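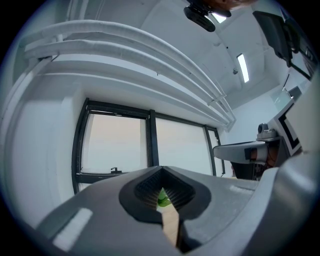 Page last changed in October

Medve gallery: pose tracking and replay

2 min read

Medve is the software we use to turn hand-held gripper recordings into paths an arm can follow. It has three parts: a tracker, a time aligner and a planner. Junpei Noguchi wrote the tracker, and Shigeru Chiba looks after the planner.

The picture at the top looks up past the finger pad to the windows, with an arm and a marker board on the right. Views with this much ceiling are hard on the tracker. Pale walls give it few corners to hold, so pipes and light fixtures do much of the work. The current test set has 488 clips, and 116 of them lose track at least once. Most recover when the board comes back into view.
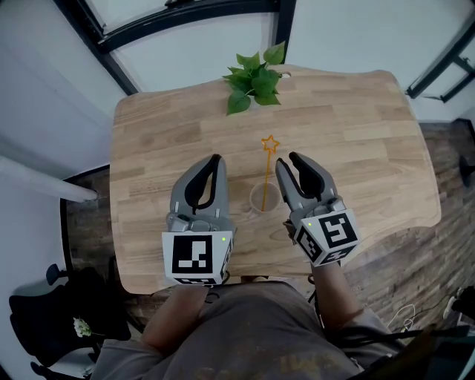
Time alignment matters most when both hands work near one object. Medve fits a separate clock offset for each gripper, then resamples both to 100 Hz. The marker cubes at the base of each gripper give the head view its own estimate of hand pose — useful as a check on the offsets. Thin items such as the orange straw standing in the cup are a fair test for the planner, as a small error in finger position is enough to miss one. Bleddyn Lougher is rewriting the offset fit for the next release.

Recent items
Skevham log viewer: faster scrubbing
Planner notes: joint limits and retries
Drerncombe build server moved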